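Notebooks > Naltar > Finishing bench > May

May, 4:15 pm

Second look at the Beldale water-based varnish. Teodor is convinced it cures overnight and wants to switch the whole bench to it before summer. I'm not there yet.

What the label promises: recoat in 2 hours, full hardness in 45. What I have: test boards from batch 3094, two coats each, left on the rack by the north wall. At the end of the stated time I could still press a thumbnail into every maple board. The ash was better. Soon-im thinks I'm laying it on too thick, and she may be right, but I used the same brush and the same loading as for the old Herner oil varnish and never had trouble with that.

Humidity on the rack gauge was over 70 percent the whole time. The label says nothing about humidity. Teodor says "everyone knows" to add a day for that. Then the number on the can is no use to us in May, and I'd like to see it written down somewhere other than in Teodor's head.

Coffee ring test: faint mark on the maple, wiped off the ash. Alcohol test: skipped, no point on a soft film.

Flurina sent over a page from the supplier with a nice curve on it, hardness against time. No units on the upright axis and no mention of what wood was underneath. I don't count that as data. Asked her to ask them what they measured with.

Ji-hoon's idea is that the sanding sealer is holding things up. Possible. We did seal the maple and left the ash bare, which I should have caught before starting. So the comparison between woods is worth very little and I shouldn't lean on it. Redo with sealed and bare of both.

Still to do:
- new boards, same blank, thin coats, Soon-im brushing
- one set in the heated cupboard, one on the rack
- old Herner varnish alongside as a check
- write the times on the boards this time, masking tape fell off again

Aminu wants an answer for the Son order. Told him to quote it with the old varnish.
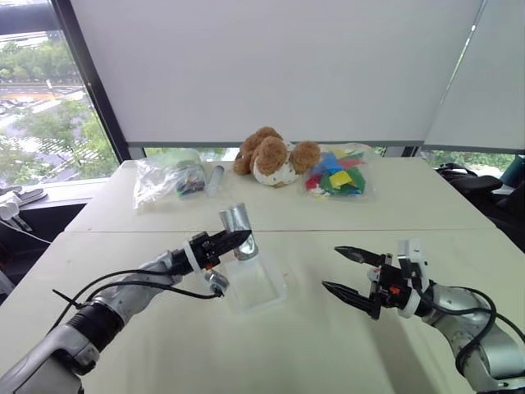
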